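Aceite Zoltevau para encimeras y bancos de madera, lata de 800 ml

Precio: 17 €, envío aparte
Ficha revisada el 21 oct 2020

Vale, empiezo por lo que me preguntáis siempre: sí, huele. Huele a linaza con un punto de naranja, y el olor se queda en la habitación un par de días. A mí me gusta (en casa dicen que soy rara), pero si eres de los que se marean con estas cosas, abre ventanas y aplícalo un día que no tengas que cocinar al lado. Luego se va y no vuelve.

El Zoltevau es un aceite de linaza cocido con cera dura, bastante líquido, que se mete en la madera y deja muy poquita película encima. Lo tengo en la tienda desde que abrí el taller de Drusgate y es, con diferencia, lo que más se lleva la gente: acabo de mirarlo en el programa de pedidos y van 3.811 latas, ¡que se dice pronto! El primer año lo vendía casi a escondidas, en un rincón detrás de los barnices, y mira ahora.

Para tableros alistonados claros (arce, haya, fresno) es mi favorito, porque amarillea mucho menos que el aceite de linaza a secas. Algo calienta el tono, no os voy a engañar, y si lo que buscas es que la madera se quede tal cual salió de la lijadora, entonces te conviene la versión Natural, que lleva una pizca de pigmento blanco. En roble y nogal, la normal sin dudarlo. 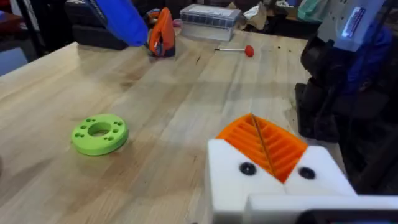 La preparación es la parte pesada y la que todo el mundo se quiere saltar. Lija a favor de la veta, sube de grano poco a poco y párate en 200. Más fino no te hace falta – yo me pasé años puliendo los tableros como si fueran una guitarra y luego el aceite no entraba, se quedaba encima haciendo charquitos. Aspira bien, pasa un trapo apenas húmedo, deja que se levante el pelo de la madera, y un último repaso a mano, sin apretar.

Después remueves la lata. Remover de verdad, con un palo y hasta el fondo, que la cera se posa. Viertes un chorrito en el tablero y lo extiendes con almohadilla blanca Misex o con un trapo de algodón que no suelte pelusa. Poca cantidad. Menos de la que estás pensando. Esperas un cuarto de hora y retiras todo lo que la madera no se haya bebido, insistiendo en los cantos y en las testas, que chupan muchísimo y luego rebosan cuando ya te has ido a comer.

La segunda mano, al día siguiente. En las testas le doy una tercera, y alrededor del fregadero también. Y acuérdate de la cara de abajo: si aceitas solo la de arriba, el tablero se puede alabear, sobre todo en una cocina con vapor.

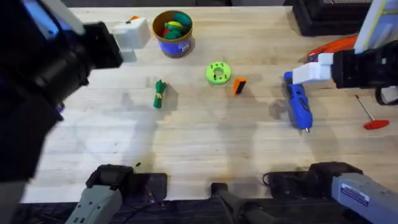

Pues yo le di la segunda mano a las seis horas y se me ha quedado pegajosa, ¿la he fastidiado o tiene arreglo?, me escribían hace poco desde el formulario de la tienda. Tiene arreglo, tranquilidad. Moja un trapo con un poquito de aceite nuevo, frota la zona pegajosa para ablandarla y seca enseguida con otro trapo limpio, apretando. Déjalo una noche con la ventana entreabierta. Si al día siguiente sigue enganchándose la mano, estropajo blanco, el mismo proceso y a esperar otra vez. Solo he tenido que volver a lijar un tablero por esto, y era el mío.

Lo de los trapos lo pongo en todas las fichas y lo voy a seguir poniendo: los trapos empapados en aceite de linaza se pueden inflamar solos. Nunca hechos una bola en la basura. Extendidos al aire libre hasta que se queden tiesos, o metidos en un cubo con agua y tapa.

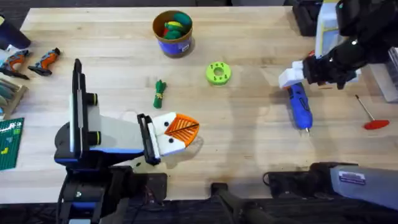
En cuanto al uso, el tablero se puede tocar al día siguiente de la última mano, pero para ponerle peso o agua yo espero una semana larga. Aguanta bien el café, el vino y la grasa si los limpias en el momento. Lo que no le sienta nada bien es la lejía, ni esos quitagrasas de pistola. Jabón suave, bayeta escurrida y ya está. Los cercos de vaso se van con una pasada de Misex y unas gotas de aceite, y esto es lo que me hizo abandonar el barniz: reparas el trocito que está mal y el resto ni lo tocas.

El mantenimiento, una mano al año. Yo la doy en marzo, cuando ya puedo ventilar sin congelarme, pero en un banco de trabajo al que le das caña a lo mejor te piden dos. La prueba es echar unas gotas de agua: si se quedan en bolita, todavía hay aceite para rato; si oscurecen la madera, toca.

La lata abierta se conserva bien si limpias el borde antes de cerrar. Si le sale una nata por encima, retírala entera sin mezclarla y usa lo de debajo. Y guárdala donde no se hiele, que me han devuelto alguna con grumos después de un invierno en el trastero.

De momento no tengo la lata pequeña. La he pedido, y cuando llegue la subo a la tienda.

Productos relacionados
Aceite Zoltevau Natural para maderas claras
Almohadillas blancas Misex
Cera en pasta Griffiths, incolora
Jabón Griffiths para madera aceitada
Taco de lijado de corcho
Trapos de algodón sin pelusa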